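She had until four to get the cups off the table and she was still standing there in her coat.

Keys. Phone. The letter from Presholm folded in her pocket, room 207, please vacate, thank you for your cooperation. No signature. Yufang Cai had worked in this building since 1996 and they couldn't find a pen.

Start with the cups then. No – start with the cloth. The cloth was her mother's habit really, wipe first, think after. She picked up a corner, let it drop again. It fell in the same heap.

Down the hall Garg was on the phone, laughing at somthing, probably not at her.

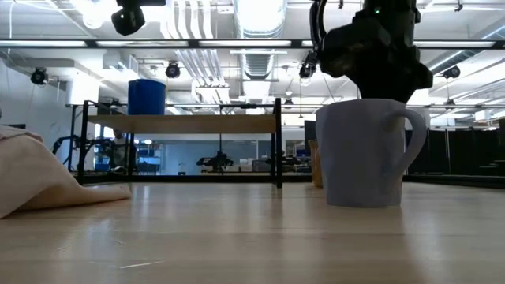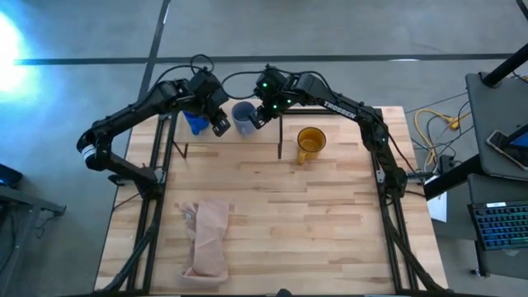
She'd had coffee with Stenden at this table the week he quit. He drank half and talked for an hour, Drullo this, Drullo that, how they'd sell the place out from under everyone by January. She told him he was paranoid. She told him to finish his coffee. He left it there and she washed it up herself, too hot, burned her thumb.

Well.

Ten to four. She wrapped the first cup in newspaper, badly, the handle poking out. Then stopped. Whose were they anyway? Not on the list. The list had 88 lines and she had read every one of them on the bus, chairs, lamps, a coat rack she'd never seen in her life. No cups.

Footsteps. Garg in the doorway, phone still in his hand.

"You taking those?"

"Somebody has to."

"They said leave everthing."

"They said vacate," she said, and wrapped another one, faster now – the paper tearing, her thumb on the rim, the elevator already coming up.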